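4.2 Snack bagging with two arms

Bagging is the task most often shown in support of the Kotau policy, and the reported completion rate of 71 percent over 1,000 trials is hard to square with what we saw. We trained on 2,000 demonstrations, following the published recipe, and scored each item separately. A packet counts as packed only if both grippers have let go of it.

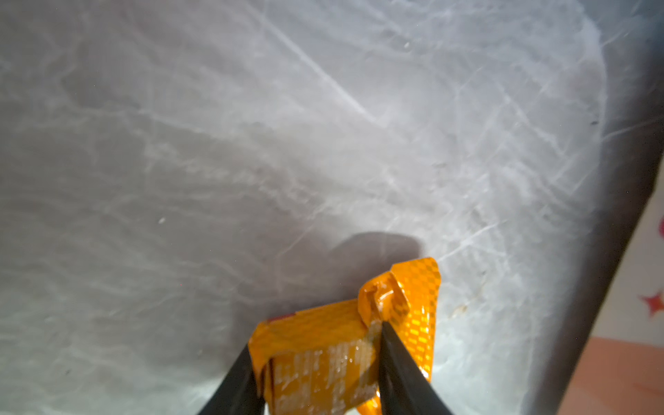 Figure 7a. Wrist view of an orange reflective item between the fingertips.

Shiny wrapping is our first concern. Glare and folds change how an item looks from the wrist, and the original study gives no breakdown by surface. Ledesma's reanalysis pooled foil and paper, which hides the difference we care about.
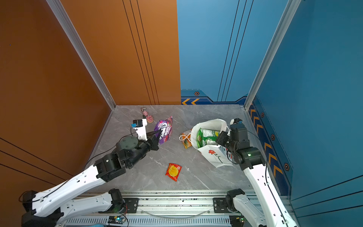
Figure 7b. Fixed view. The left gripper pinches a purple snack bag; the right is at the opening of the shopping bag.

It is tempting to read a pose like the one in Figure 7b as cooperation between the arms. We do not think a single pose supports that. Two policies trained apart could arrive at the same arrangement, and the Trirkent baseline was never tested for it.

The wrist cameras also see a great deal of the bag and its printing. A policy could be keying on the artwork, and holding out item types alone would not reveal this.

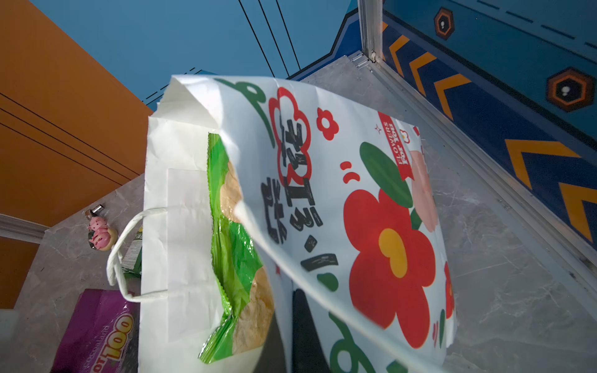
4.3 Sensitivity to layout

Prajapati suggested shuffling the items between trials while leaving the bag type alone. We adopted this, with the caveat that one bag design tells us little about bags in general. The floor and wall colors were also left unchanged.

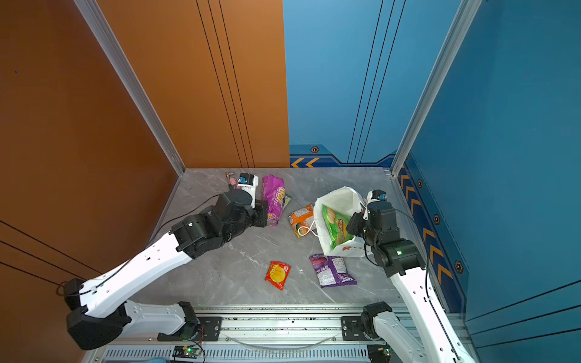
A fair test would vary the bag, the background and the items independently, and would report failures by stage. Until that is done, we treat the claim of general packing skill as unproven.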